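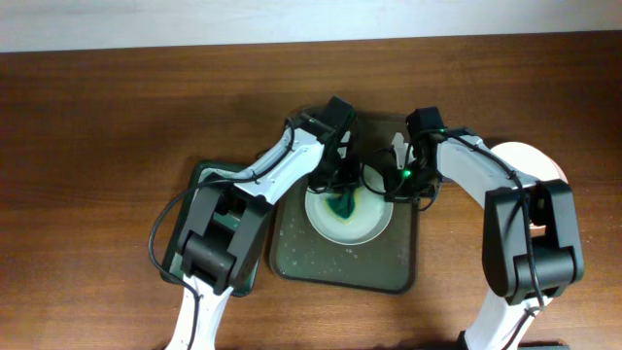

Two-armed table cell working over a plate and cloth on a dark tray. Photo: Grevolon

Grevolon Opens Up Its Care Routine for Two-Armed Table Cells

LELHAM, Thu 3 July – Grevolon is pleased to share, free of charge and with anyone who cares to read it, the full upkeep routine its workshop has been using on the Zulla, the two-armed cell that practices kitchen wiping and dish handling on an ordinary wooden tabletop.

The Zulla has now put in 2448 hours of work, a good many of them around water, and the people who look after it have learned plenty along the way (some of it, they will cheerfully admit, the hard way!). Every 100 hours the arms are parked, the power goes off, and the grippers are wiped down and checked for grit at the fingers. The cables get their own look, from the base up past the elbow to the wrist, with special attention to the loops that move the most. At 500 hours the wrist screws are checked with a torque driver and both arms are lined up again with the table.

"I used to save all of this for a quiet day, and of course a quiet day never came," said Yetunde Yusuf, who leads cell maintenance at Grevolon. "Now we just stop when the hours say stop, put the kettle on and get it done. It takes us 165 minutes for the big check, and I've grown rather fond of it."

Trays and plates are part of the routine too. Spills are dried before the arms are parked, and cloths are swapped out at the end of each shift.

"We had so many kind notes asking how we keep a cell going around wet dishes that it seemed only fair to write it all down," said Tamunoemi Fashola, head of customer support.

The guide can be requested from the Grevolon support desk. A hands-on open day will follow in August at the Khumalo workshop in Lelham, and guests are welcome to bring their own grippers and questions.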